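Wood grain

From the Flercombe Household Reference, section: Furniture and surfaces

Wood grain is the pattern of lines, bands and ovals seen on the surface of cut wood. The word also gets used for the direction the fibers run, and for how the wood feels to the hand. Three meanings, one word, lots of mixups. This article is mostly about grain as it shows on tabletops, desks and counters, with a short part on care. For floors see Floorboards. For wood-look plastic see Printed surfaces.

Contents
1 Where grain comes from
2 How the cut changes it
3 Common patterns
4 Color
5 Grain on tabletops
6 Working with grain
7 Care
8 Grain and movement
9 Use of the word
10 See also

Where grain comes from

A tree adds a layer of new wood under the bark each growing season. Spring growth is fast, with wide cells, usually paler. Summer growth is slower, tighter, usually darker. One pale band and one dark band together make a year's ring. In places with no real winter the rings can be faint or missing, or follow the rainy seasons instead.

Saw across the trunk and the rings show as circles. Saw along it and the same rings show as lines. That is most of what people call grain on a table. The rest is made by pores, rays, knots and whatever the tree went through: wind, a lean, a lost branch.

Pores matter more than people think. Oak and ash have big ones, bunched in the early wood, so the grain looks coarse and can be felt with a fingernail. Maple and beech have tiny ones spread all over. Pine and other softwoods have no pores in this sense at all, but the bands are still strong because the early and late wood differ so much.

How the cut changes it

Same log, very different boards. Depends on the angle of the saw to the rings.

Plain sawn (also flat sawn). Log cut straight through in slices. Gives arches, waves and long ovals down the middle of the board, straighter lines at the sides. Cheapest, least waste. Most household tabletops of solid wood have at least some of it.

Quarter sawn. Rings meet the face of the board close to square on. Straight even lines. In oak also the shiny flecks known as ray fleck. Costs more, moves less with the weather.

Rift sawn. In between. Very plain straight lines, no fleck. Often used for table legs, since all four faces look alike.

Rotary cut. Log spun against a blade and peeled like a roll of paper. Used for veneer. The pattern comes out wide and wild, and on a long sheet it may repeat, which gives it away.

Common patterns

Straight grain: fibers run along the length of the board. Easy to plane and split.

Cathedral grain: stacked arches, pointed or rounded, from plain sawing. Some catalogs call it crown.

Wavy or curly grain: the fibers themselves bend. Light catches the bends, so the surface seems to ripple as a person walks past. Not the same as wavy lines on a flat sawn board, where it's only the rings that curve. Often confused, even by sellers.

Interlocked grain: layers of fiber lean one way, then the other. Common in tropical woods. Tears easily under a plane.

Bird's eye: small round swirls, mostly in maple. Cause still argued over.

Burl: no clear direction at all. Comes from growths on the trunk or root.

Oval and eye shapes: found where the saw skims a bump or a dip in a ring. A knot just under the surface can do it too, without the knot ever showing.

Color

Pale woods often sold for tables include birch, beech, maple, ash, pine and some oak. Fresh off the planer they can be hard to tell apart, and stain or a tinted finish makes it harder still. Color alone is a poor guide to species. Pore size, ray fleck and the end of the board tell more.

Light changes it. Pine and cherry darken. Walnut tends to fade. A cloth or a tray left in one spot by a window leaves a patch that stays visible for months. Water-based finishes stay fairly clear, oil-based ones go yellow with age.

The trade names for these tones (honey, natural, sand, blond) aren't standard. Two makers' honey may not match at all. Buyers adding a leaf or a second table should ask for a sample and look at it in the room, at noon and again in the evening under the lamps.

Grain on tabletops

A solid top is nearly always several boards glued edge to edge. A single board wide enough is rare, and likely to cup. Makers lay the boards out dry first and shuffle them till the lines seem to flow over the joins. Wendulia, a maker of kitchen tables, lists 29 board layouts in its shop manual, 7 of them for round tops only. Tshepo Fourie, who wrote the manual, gives one rule ahead of all the others: put straight edges against straight edges, keep the arches in the middle of each board.

Lines normally run the long way of the table. Looks right to most people, and is stronger too. On round and square tops it's a matter of taste, though many makers point the grain toward the main door of the room.

Veneered tops are thin sheets of wood on a core. Sheets can be laid side by side like pages of an open book (book matched) or all facing one way (slip matched). Book matching gives mirror patterns. Slip matching gives a repeat, calmer to look at. To tell veneer from solid, look at the edge: on solid wood the lines of the face carry on round to the end, on veneer they stop. Edge banding hides this, so check underneath as well.

Wide pale bands with soft curves make a quiet surface. Strong dark stripes make crumbs and small objects harder to spot. Tranex, which fits out school craft rooms, picks low contrast tops for bead work and sewing for this reason. 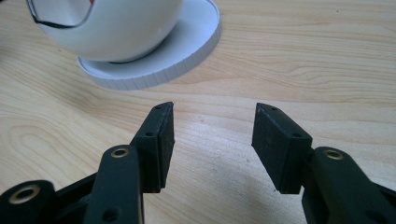 Working with grain

Sand along the lines, never across. Cross scratches hardly show on bare wood and then jump out once stain or oil goes on. Same with wiping on a finish, last pass goes with the grain.

Planing: go "uphill", so the blade rides over the fibers and doesn't dig under them. If the surface tears, turn the board end for end and try again. With interlocked grain neither way is clean and a scraper is the better tool.

Screws near the end of a board can split it along the grain. Drill first.

Filling. Open-pored woods such as oak and ash can be left as they are or filled with paste for a glassy top. Benedito Honorato's workshop notes advise against filler on kitchen tables, as it can lift out of the pores in time and leaves pale specks that are a pain to fix.

Care

Damp cloth, wipe with the grain, then dry cloth. No standing water. Crumbs collect in open pores, a soft brush gets them out.

White rings are moisture caught in the finish and often fade by themselves. Black rings are in the wood, usually from iron and water, and need sanding or a bleach made for wood.

Oiled tops want new oil when they look dry and dull. Thin coat, wait, wipe off the extra. Rags soaked in linseed oil can catch fire by themselves and shoud be laid flat outdoors to dry before they're thrown out. Lacquered tops don't take oil, it just sits there and goes sticky.

Deep scratches along the grain are easily lost among the lines. The ones that run across are not. Wax sticks come in sets. The Öztürkmen set has 7 shades, and two mixed together usually land closer than any one alone.

Grain and movement

Wood swells and shrinks across the grain with the damp in the air, and hardly at all along it. So a table gets wider and narrower over the year but stays the same length. Tops should be held to the base with slotted brackets or buttons that let them slide. Fix them down hard and they crack, most often in heated rooms in winter.

Noémie Petrenko measured 265 kitchen tables for a Flercombe survey, first in November and again the next summer. Flat sawn tops moved more then quarter sawn ones of the same wood. Breadboard ends (a strip across each end of the top) stuck out past the sides in the dry months and sat short of them in the damp ones. Normal, not a fault.

Use of the word

"Against the grain" for something that goes against habit or nature comes from planing and cutting. "Grained" once meant painted to look like wood, a job done with combs and feathers on cheap pine doors, and restorers still use it this way. In leather and paper work grain has separate meanings, see those entries.

See also

Board matching
Breadboard ends
Knots
Veneer
Table finishes, oil and lacquer

Entry by Themba Adams. Section on care checked by Tshepo Naidoo. Species table still to be added.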